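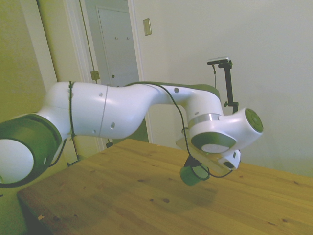

Does a knot in a pine table top wear at the same rate as the wood next to it? In our measurements the knots wore more slowly than the surrounding wood, and over time they came to sit slightly proud of it.

3.2 Surface condition of the table tops

The tables were surveyed in place, in the rooms where they are normally used. Moving them to a common room was considered and rejected, as a change in humidity would have altered the surface before it could be measured. Each top was wiped with a dry cotton cloth and left for 30 minutes before the first reading.

Figure 1 shows the Indenbridge table. The top is a light pine of a warm, honey-yellow colour, with visible grain lines, scattered darker knots and small blemishes. A thin bevel runs along the near edge. We treated the bevel as a separate zone, following Wragg's earlier protocol, and its readings are left out of the averages given in this section.

Height was recorded with a dial gauge carried on a straight bar, at 39 stations per table. The stations were laid out on a regular grid and then shifted, where needed, so that no station fell across the boundary between a knot and clear wood. Stations on knots were marked K in the record sheets and all others C. Across the full set of tables this gave 873 usable readings, after those spoiled by movement of the bar had been removed.

The K stations stood higher than their nearest C neighbours on most tables. The difference was largest near the long edges, where forearms rest and cloths are drawn across most often, and smallest toward the centre of the top. On 2 of the tables no difference could be found. Both had been sanded by their owners in March of the previous year, and we take the result to mean that sanding had levelled the surface again.

Colour was graded by eye against a set of reference chips cut from the same species. Ostapchuk and Pylypenko graded each top separately and compared sheets afterward. They agreed on the clear wood in nearly every case but differed on the knots, where a dark centre and a paler rim made a single grade hard to assign. The knot grades are therefore reported as a range – darkest to lightest – and were not used in the regression.

Blemishes shorter than the grid spacing were noted but not measured. Derkach's classification (dent, scratch, stain, other) was applied on site, and doubtful marks were entered as other.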